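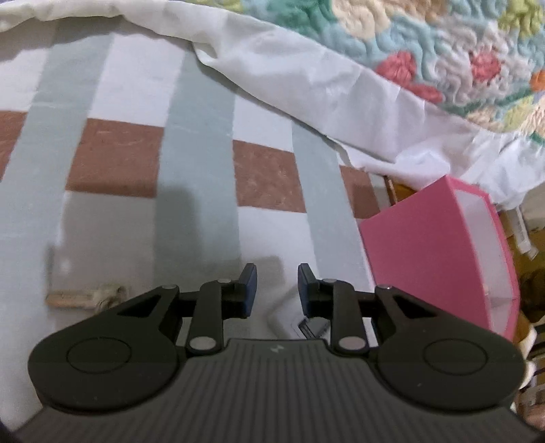
We moved into the new apartment on Nyaga Street in January and I said I would write about it once the boxes were gone. It is now 3 September 2023 and there are 2 boxes left, so this is close enough.

The main thing I want to write down is what I did with the living room, mostly for my sister, who is moving next and keeps asking.

The old place had a separate den. This one has a single room for eating, reading and TV, and for the first few months everything landed on the same table. Mail, chargers, my husband's crossword books, the good scissors. We would clear it for dinner and put it all back afterward.

What we tried first

I bought a shelf unit from Janano, the tall narrow one. It was easy to put together and it fits between the window and the radiator with an inch to spare. It did not help much. The shelves are too deep, so things went to the back and stayed there. I found the spare keys in May behind a stack of takeout menus.

After that we tried a drawer for each person. My drawer was fine. The other one filled up in a week and would not close.

Yevhen Marchuk from the second floor has the same layout as ours, and he let me come down and look. He has a low bench along the long wall with a lid that lifts, and he keeps almost nothing on the table. I measured his and ordered one 38 inches wide. It cost more than I wanted to pay but I have no complaints. Blankets go in the left half and board games in the right.

Remotes and other small things

Small things are still the hard part. Remote controls do not stack, they slide off chair arms, and they all look alike in the evening. I put a strip of colored tape on the back of each of ours, and that has cut down on the arguing. They live on the table now. I tried a basket and a wall pocket, and we never put them back in either one. 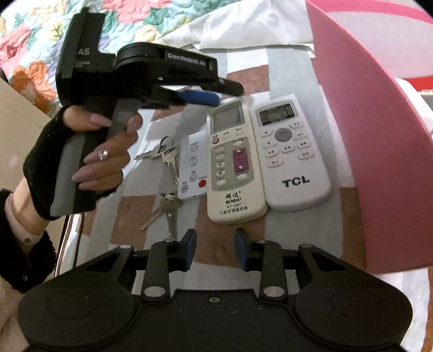 What I would skip

Cable boxes. I bought one and the plugs were too fat for it.

Labels on everything. I spent an evening on labels and we stopped reading them by the weekend. The only one I still look at is on the fuse box.

Anything with a glass top. Ours went to my cousin.

Next is the hall closet, which has one rod and a shelf I can't reach without the step stool. If you have a coat solution for a closet up to 30 inches wide, leave it in the comments. I already know about the over-the-door hooks. Our door doesn't close with them on.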